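Lollipops in a jar with a holed lid — upright or packed inside?

Posted in Parties and Catering

Hollis Montoya

I'm doing the sweet table for our street's April get-together and I've bought one of those big plastic jars of lollies with the orange domed lid. The lid has small round holes all over it, so you can stand lollipops up in the top as a display. Inside the jar it's all wrapped sweets, packed in.

I've started putting a few in the lid to see how it looks.
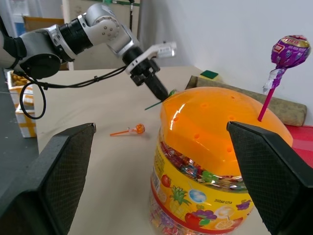
My trouble is that I can't decide how many to stand up. If I fill every hole the heads bump into each other and the wrappers catch. If I only put in a few it looks as if someone has already been at it. I've got 84 children and adults on the list and I'd like it to look decent from 3 o'clock until it gets dark.

Also, some of the sticks go in easily and stay put, and others lean over as soon as I let go. Is there a trick to it, or are the sticks different sizes? I don't want to glue anything as people need to be able to pull them out.

Last thing, the table is by the door and gets knocked. Will a jar like this tip over once it has lollipops all over the top?

Noemi Zamora

I ran the sweet stall at the Bindavcombe school fair for 9 years, so I've filled a fair few of these.

Start with the hole right at the top and work outwards in rings, using every other hole. The holes in a dome point outwards, so the lollies fan out on their own and the heads stay apart. Keep the biggest ones for the top and put the small ones lower down. If you do it the other way round the big heads hang over the side and pull the sticks down.

On the leaning, yes, sticks vary, even within one bag. Hold the stick low down, near the end, and push straight into the dome at the angle of the hole. If you hold it by the head and push down from above it bends and goes in crooked. For thin sticks, wind a bit of clear tape once round the bottom end. One turn is enough, two and a child can't get it out.
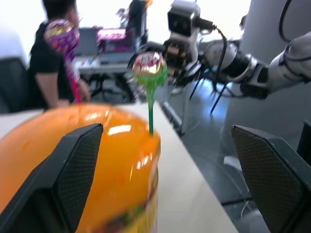

Turn the jar round as you go and fill it evenly. I used to do all the front first because that was the side people saw, and then wonder why it looked lopsided by teatime. Put the foil ones next to the plain ones so you don't get a patch all of one colour.

Don't empty the sweets out of the jar to make room. The weight at the bottom is what keeps it steady. I'd still move it back from the edge of the table, a hand's width at least — more if there are small children reaching up.

Keep the spare lollies in a box underneath and top up the holes every so often. For 84 people you will need to.

Pramgate53

Just stand them in a bucket of sand. Quicker.

Hollis Montoya

Thanks Noemi. Every other hole looks much better and the tape sorted the thin ones. I've moved the table away from the door as well.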